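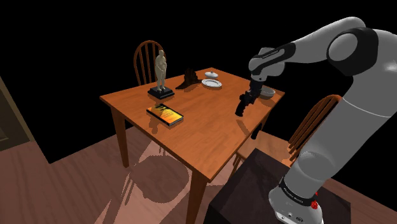 Section 4: Bringing the arm into the working day

By now your cell is mounted, powered and talking to the Kamileo planner. Well done, the hard part is behind you! What remains is the part we enjoy most, handing the table-clearing job over to the arm while the people who used to do it learn what they get to do instead. Set aside one morning for this section. Most teams pick a Sunday or some other quiet day, and that works nicely.

The steps below assume the standard furnished-room layout: one dining table, two chairs, and a mix of tableware and display pieces on the table top. If you stage rooms with a different table, read the note after step 6 first.

4.1 Who should be there

Bring the people who handle the objects today. At the Brirkow showrooms the room stagers ran every one of these steps themselves, with the technician sitting on a stool nearby, and the layouts they came up with were far better than ours. A stager knows that a statuette gets picked up by its base and a lidded bowl gets picked up from below. The planner doesn't know that until someone tells it.

You will need:

The tablet with the Kamileo planner open
The object list from Section 3
Soft practice pieces (the foam set in the accessory box is fine)
One person with cell operator rights, and at least one person without them

4.2 Rehearsing in the simulated room

CAUTION: Do not skip the rehearsal, even if your room matches the standard layout. The simulated room has its own lighting and its own furniture, and your first plan will nearly always clip something.

1. On the tablet, open Rooms and choose Dining, Standard. The arm loads on its pedestal at the near corner of the table with the gripper pointing down.

2. Tap Objects and check that each item on the table has a handling label. The labels are Grip, Grip slowly and Leave. New objects always start as Leave.

3. Set the book to Grip. It lies flat, so the planner will ask which edge to approach from. Choose the spine edge. (A gripper that goes for the page edge tends to lift the cover and nothing else, and you'll be smoothing corners all afternoon.)

4. Set the plate and the small open bowl to Grip slowly. Keep the lidded bowl on Leave for now.

5. Leave the statuette on Leave. It is tall, it stands on a pedestal base, and for many teams it stays a human job for good. There is no prize for automating everything on the table.

6. Press Rehearse. Watch the whole run once without touching anything, then run it again and pause wherever somebody says "hm." Those pauses are gold. Tap Mark at each one and type a few words about what bothered you.

Note: For a table of another shape, go to Rooms, then Edit, and drag the table corners before step 2. The pedestal must stay clear of the chairs. If a chair sits within the shaded zone on the tablet, move the chair in the plan and in the real room too.

7. Work through your marks one by one. Most are fixed by changing the approach side or the order in which objects are handled. When the run finishes with no new marks, tap Save as shift plan.

Tip: start with the objects closest to the gripper and move outward. Reaching across a tall piece to get at a small one is the most common cause of a stopped run.

4.3 First run with real objects

CAUTION: Keep hands, sleeves and lanyards off the table while the status light is green. To stop the arm at any moment, press the emergency stop on the handheld unit. Anyone in the room may press it, for any reason, and nobody has to explain why.

8. Lay out the foam pieces where the plan expects them. Match the plan as closely as you can.

9. Walk to the marked standing spot and press Start. The arm moves at training speed and will feel slow. Enjoy it, you won't see it this patient again.

10. Repeat with the foam set until 2 runs in a row finish cleanly. Then swap in the real book, and only after that the real plate and bowl.

11. If an object slips, press Stop, take it off the table and restart from step 8. Do not push an object back into the fingers by hand.

Note: Error 169 means the gripper closed on something thinner than expected, usually the plate rim. Lower the grip height one notch. Error 197 means the arm has paused near a chair. Pull the chair back, confirm on the tablet, and it will carry on from where it stopped.

4.4 What changes for the team

Please read this part aloud with everyone in the room. It takes a few minutes, and in our experience it settles more nerves than any demonstration.

The repeat lifting goes to the arm: clearing the table between layouts, carrying pieces to the tray, putting them back. Choosing the layout stays with your people, and so does anything labeled Leave. On a normal day a stager will lay out the first table by hand, approve the shift plan, and then be free to work on the next room while the arm resets the first.

Jobs do shift, and it's fair to say so. Someone has to own the object list, and that person needs real time for it, not five minutes at the end of the day. Obaidul Sivakumar, who ran the rollout in the Chmielewska building, gave list upkeep its own slot each morning and let the stagers trade it among themselves. We liked that so much that the planner now has a Today's list keeper field on its opening screen. Fill it in! A plan with a name on it gets looked after.

Expect some grumbling in the first weeks about the pace. A practiced stager clears a table faster than the arm does, and will notice. What they gain is the chance to walk away from it, and you should make sure there is something worthwhile to walk away to. Talk that over before you raise the speed setting.

4.5 Leaving training speed

12. In Settings, open Speed and choose Working. An operator must confirm this at the cell, not from the office.

13. Run the saved shift plan once with the whole team watching from the standing spot.

14. Ask each person whether they would be comfortable working in the next room while it runs. If anyone says no, go back to training speed for another day and try again.

15. Fill in the handover card in the back pocket of this guide and clip it to the pedestal.

If your site uses Conico trays, fit them before step 12 and rehearse the drop-off positions again as described in 4.2. Tray heights and spacer settings are listed in Section 5.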